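Shewit Negussie talks about tabletops the way other people talk about holidays. "Marble pattern, every time!" she says, already halfway across the workroom at Dranska. She has tried 7 surfaces in 2 years (plain white was a disaster, glossy black even worse) and she'd go grey again tomorrow. "It's dark, it's got that lovely pale veining, and a few scratches just join in with the pattern. I adore it."

Yellow trays are her other great love, and she keeps buying more of them. "You can spot one from the door, even in February at four in the afternoon." Her wipe-down is warm water and a soft cloth, done before lunch, and she swears it's the best part of the morning.

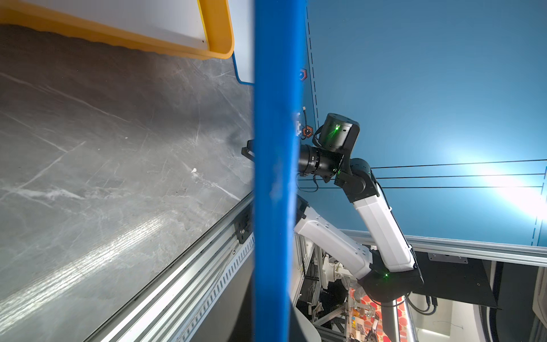 Stefaniia Sydorenko wrote in to say that she has had a grey marble-patterned top at home for years, and that crumbs vanish on it until you lean on them.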